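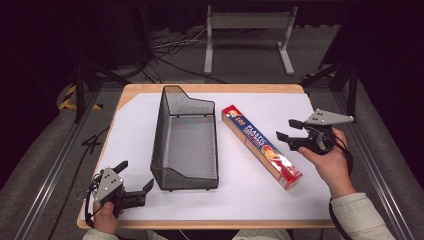
Ticket 377 – Wrap box into mesh basket, placement not reliable
Project: Rellik household chores
Site: Nastmont
Opened: Mar 1, 2023
Status: Open, workaround in place
Severity: 2

Summary
The tidy-up chore asks for one long box of food wrap to be moved from the table into the black wire-mesh basket. Done by hand with the grippers, it is easy. Run by the Umali policy with no person involved, it fails too often to count as a working chore. The Jutmont office wants to know if this one can go on the "machines can do it" list for the spring report. Current answer is no.

Expected result
Box picked up near the middle, turned to match the long side of the basket, lowered in, released. Basket stays where it was.

What we get
Three kinds of failure, in order of how often they show up in the log:
1. Box is let go too early and lands across the rim.
2. A finger catches the mesh on the way out and drags the basket along the paper.
3. Policy closes on the basket rim instead of the box. Only seen with the basket turned so the low end faces the operator side.

Steps to reproduce
Load the February checkpoint. Put the basket left of center and the wrap box to the right of it at a slant. Start the run from the home pose. Let it time out, don't stop it by hand or the log gets cut short.

Log

Entry 1
Checked the easy things first. Jaw calibration is good on both sides. Cables have enough slack. Repeated with the table paper taped down at the corners and the basket still moved, so loose paper is not the cause of number 2.

Entry 2
Went through the 222 hand-guided demos for this chore. The box ends up in the basket at a diagonal in most of them. People do it that way without thinking, and it fits fine. The success check in the script wants the box parallel to the long side, so it marks good placements as failed. That is a scoring bug and separate from the three failures above. Split out to its own ticket.
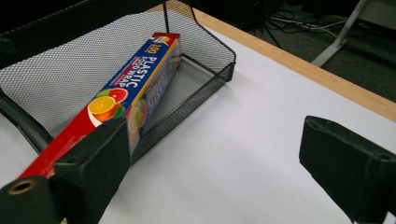
Wrap box lying diagonally in the basket, from the gripper camera. The current check would reject this.

Entry 3
Corrected the angle check and scored the old runs again. The success rate went up, but failures 1 to 3 are all still there. Please don't close this on the new number.

Entry 4
Looked at failure 3. Our best guess is that dark mesh with white paper behind it gives the depth estimate trouble. It will sometimes read the table through the side of the basket as if the side wasn't there. Put a strip of masking tape along the rim and the wrong grasps stopped. Nobody at home is going to tape their basket, so this is a test and not a fix.

Entry 5
Failure 1. Release is triggered by height above the table. The rim is higher at one end than the other, and the trigger doesn't know that. Added a delay of up to 4 seconds before release, which helps at the low end and does nothing at the tall end.

Workaround
Tape on rim, low end facing away, release delay on. Good enough for a demo, but say so if you show it to visitors.

Still to do
– Retrain with the basket at more angles.
– Replace the height trigger with contact sensing.
– Try a solid-sided bin for comparison.

Note for the report
Suggested wording: "Putting a box in a basket: works with setup help, not yet on its own." Same line as we used for the dish rack.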